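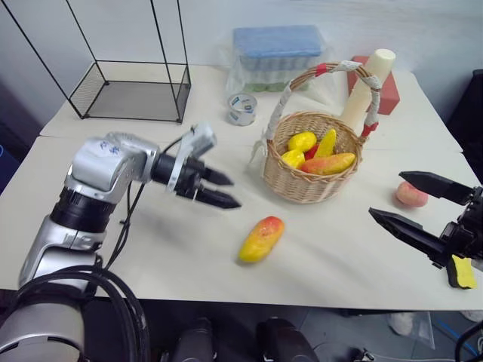 A peach begins as a flower. In early spring, before most of its leaves have opened, a peach tree is covered with blossoms, and each blossom has the parts it needs to become a piece of fruit. The change from flower to fruit takes many weeks. At first the young peach is green and very hard. As it ripens, the green fades and warmer colors come through, such as the pink and peach tones of the small fruit on the white tabletop. These colors are useful to the tree, and this page explains how.

## What is a fruit?

A fruit is the part of a plant that grows around its seeds. It forms from a part of the flower called the **ovary**. When grains of pollen reach the flower, often carried by bees, the ovary can begin to grow. The petals are no longer needed and they drop to the ground.

Many foods that we call vegetables are fruits to a scientist. Tomatoes, cucumbers, and pumpkins all grow from flowers and hold seeds. Carrots are roots, and lettuce is made of leaves.

## Inside a peach

A peach has one large stone in the middle. The stone is sometimes called a pit. It is rough and hard, and the true seed lies inside it, protected from insects and from the teeth of animals. Fruits built in this way are called **stone fruits**. Plums, cherries, and apricots belong to the same group.

Around the stone is the soft part that people eat. On the outside is the skin, which on many peaches is covered with short, fine hairs. Scientists think the hairs help keep water and insects away from the skin. A nectarine is a kind of peach that grows without them.

Never crack open a peach stone to eat the seed. It contains a substance that can make people ill.

## Why fruit changes color

Green plants contain **chlorophyll** (say "KLOR-uh-fill"), which takes in sunlight and helps the plant make food. A young peach is green because its skin contains chlorophyll too. When the fruit is nearly ready, the chlorophyll breaks down. Yellow and orange colors that were hidden begin to show. Red and pink colors are made while the fruit ripens, and they are often strongest on the side that faces the sun.

The color is a signal. It tells birds and other animals that the fruit is ready to eat. An animal may carry the fruit away and drop the stone somewhere else — and a new tree may grow there, far from the shade of its parent.

## Why ripe fruit is sweet and soft

While it hangs on the tree, a peach receives sugar made by the leaves. It also contains acids, which taste sour. As the peach ripens, it loses some of its acid, so the sweet taste becomes easier to notice. The walls between its tiny cells grow weaker, and the flesh turns soft.

Ripening is helped along by a gas called **ethylene** (say "ETH-uh-leen"). The fruit makes this gas itself. You cannot see it, but it can pass from one piece of fruit to another. Bananas give off ethylene as well, and this is why a hard peach may soften faster when it shares a paper bag with a banana.

## A long winter rest

Peach trees need cold weather. In February an orchard may look lifeless, but the buds are counting the cold hours in their own way. If the winter is too warm, a tree may open few flowers. If a hard frost arrives after the flowers have opened, many of them will die and there will be less fruit that summer.

## Try it yourself

Ask an adult to help you with this activity.

You will need:

- 2 firm peaches
- 1 ripe banana
- 2 paper bags
- a pencil and paper

1. Place one peach in a bag by itself. Fold the top closed.
2. Place the other peach in the second bag with the banana. Fold the top closed.
3. Leave both bags in the same room, away from direct sunlight.
4. Open the bags once a day for 5 days. Press each peach gently with your thumb and smell it. Write down what you notice.

Did one peach soften before the other? Compare your notes with those of a classmate.

## Words to know

**Chlorophyll:** the green substance that helps plants make food from sunlight.

**Ethylene:** a gas that helps many fruits ripen.

**Ovary:** the part of a flower that grows into a fruit.

**Stone fruit:** a fruit with a hard stone around its seed.

*Text by Zulema Sepúlveda. Reviewed for schools by Čestmír Holub.*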